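About us

Hello! I'm Yuk-lan Mok, and I look after the two-armed cell at Brirmont. If you've found this page you probably want to know who we are and what we do all day, so I'll tell you about the bit I know best, and that's keeping one pair of arms in good order.

Brirmont began in a rented unit behind the Ngata building, with Corentin Gaillard, Wen-hsiung Tsang and a kettle. Corentin still does the quotes and the phone. Wen-hsiung builds the mounts and the tables, and he'll talk to you about bolts for as long as you let him. I came later, from repairing sewing machines (you'd be surprised how much carries over – it's all tension and lint).

Our cell does household handling: picking things up, putting them down, opening them, tidying them away. Customers such as Morkex send us their grippers and we find out how they get on with ordinary stuff from a kitchen. Paper bags are my favourite because they never sit the same way again once they've been squeezed. A twisted handle gives the fingers something to hold, but the bag swings or tips over as soon as the arm moves, so we teach the approach slowly and leave the other arm open and ready to come in.
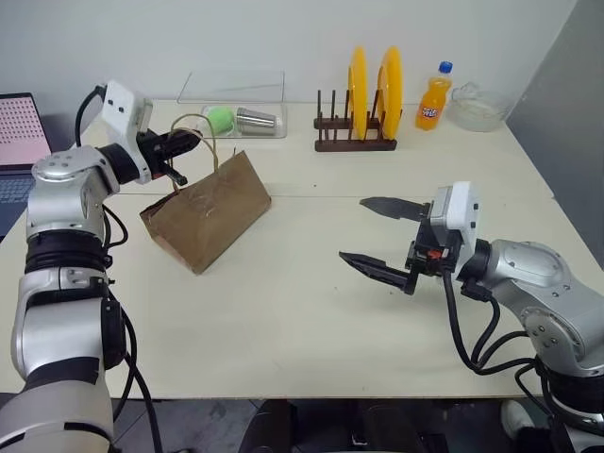 Tsung-han Liao wrote to us after an open afternoon to say that he'd expected the programming to be the hard part, and that what stuck with him was how long we spent on the cables. He's quite right! A cable that's a bit too short will pull on the wrist just when you want it to turn freely, and one that's too long will catch on the table. I move each joint through its whole range by hand before I clip anything down, then I do it all again under power at low speed.

Mornings start the same way. I wipe the fingers, check the teeth for bits of paper, nip up the gripper screws and clean the camera windows with a soft cloth. Then both arms go to their home position and I run the 20-minute warm-up, which we call Lilalitz after a song Corentin hums (badly). If either arm comes back off its mark, we stop and I redo the zero. Every 520 hours the covers come off and I go over the joints properly, with Wen-hsiung passing me the wrong size of hex key.

We had a wrist fault in January that took two days to find. It was a connector that looked perfectly seated and wasn't, so now I give every plug a gentle tug and write it in the book.

Yu-ting Peng runs our visits. Drop her a line if you'd like to come and see the cell – bring something awkward from your kitchen drawer and we'll have a go at picking it up.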